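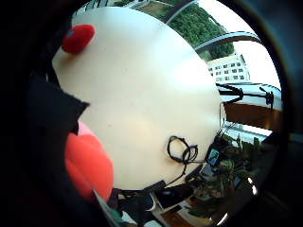 So-ying Leung

The Bratden round table is back for August, and I'm so pleased with it! The top is a soft cream with a smooth matte surface, and by a window it goes nearly white on the bright side (lovely first thing in the morning). There are no corners to bump into, so it suits a small room, and there's plenty of space to leave your cables and bits and pieces out while you work. Wipe it over with a damp cloth and mild soap, nothing scratchy. Comes flat packed, legs and bolts in the box. Item no. 2000, price 400, delivery 39.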